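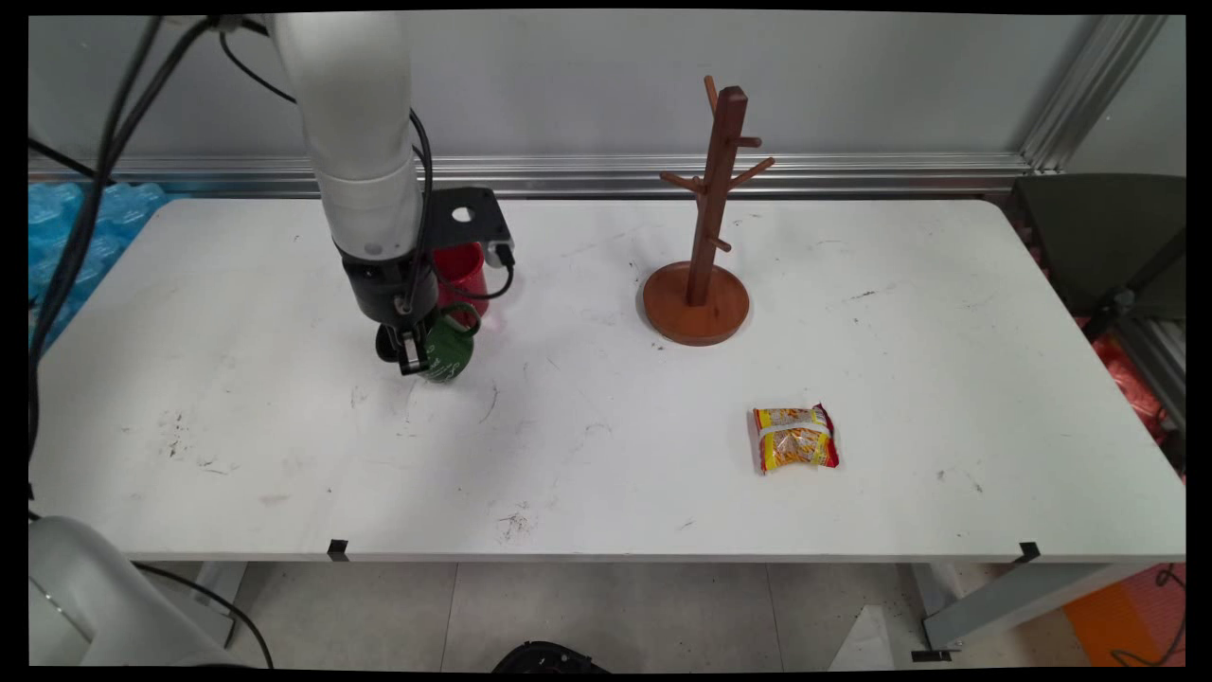 Teil II · Greifer im Vergleich

Kapitel 6
Was ein Greifversuch beweist und was nicht

Wer einen Greifer kaufen will, bekommt Erfolgsquoten vorgelegt. Die Zahlen stehen in Prospekten, auf Messetafeln und leider auch in vielen Abschlussarbeiten, meist ohne Angabe des Objekts, der Lage und des Abbruchkriteriums. Eine Quote ohne diese Angaben ist wertlos. Das gilt auch dann, wenn sie stimmt.

Dieses Kapitel behandelt den Vergleich von Zweifingergreifern an Haushaltsgegenständen. Als Leitaufgabe dient das Aufhängen von Tassen an einem Tassenbaum. Sie wirkt harmlos und ist es nicht. Eine Tasse lässt sich am Henkel, am Rand oder an der Wand fassen, und jede dieser Griffarten stellt andere Forderungen an Fingerform, Schließkraft und Anfahrrichtung. Schließen sich die Finger am Henkel nahe dem oberen Rand, bleibt für den Zapfen des Ständers unter Umständen kaum Platz in der Öse. Der Griff gilt dann als gelungen, die Aufgabe scheitert trotzdem. Steht dicht hinter der grünen Tasse noch ein roter Becher, kommt die Frage hinzu, ob der Greifer beim Anfahren den Nachbarn berührt. In den üblichen Protokollen taucht sie gar nicht auf.

6.1 Ein Vergleich, der keiner war

Im Labor Bresunitz wurden zwei Greifer gegeneinander erprobt, ein Modell von Lultix und eines von Hyvönen. Jeder absolvierte 200 Versuche am selben Arm. Der Bericht nannte einen klaren Sieger, und wir haben ihn in der ersten Auflage dieses Buches selbst zitiert. Bei der erneuten Durchsicht im Februar fiel auf, dass die Tassen für den einen Greifer stets mit dem Henkel nach rechts standen, für den anderen in wechselnder Lage. Auch die Steuerung war zwischendurch umgestellt worden, und die Kamera hatte einen neuen Platz bekommen. Welchen Anteil am Ergebnis der Greifer hatte, lässt sich aus diesen Daten nicht mehr ermitteln. Mehr Versuche hätten daran nichts geändert.

Der Datensatz Zendonau mit seinen 965 Greifvorgängen macht es in einem Punkt besser: Die Objektlage wird ausgelost und mitgeschrieben. Ob die Tasse nach dem Anheben im Griff verrutscht, verzeichnet er allerdings nicht. Für einen Vergleich von Fingerbelägen taugt er daher wenig, auch wenn er dafür gern herangezogen wird.

6.2 Begriffe

Greiferfolg: Das Objekt ist angehoben und wird über eine vorher festgelegte Dauer gehalten.
Aufgabenerfolg: Das Objekt befindet sich am Ziel, der Greifer ist geöffnet und frei.
Störkontakt: Arm, Halterung, Kabel oder Finger berühren etwas, das nicht gegriffen werden soll.

Die drei Größen werden getrennt erfasst. Ein Versuch mit Aufgabenerfolg und Störkontakt zählt in beiden Spalten, und wer ihn in einer davon unterschlägt, schönt das Ergebnis.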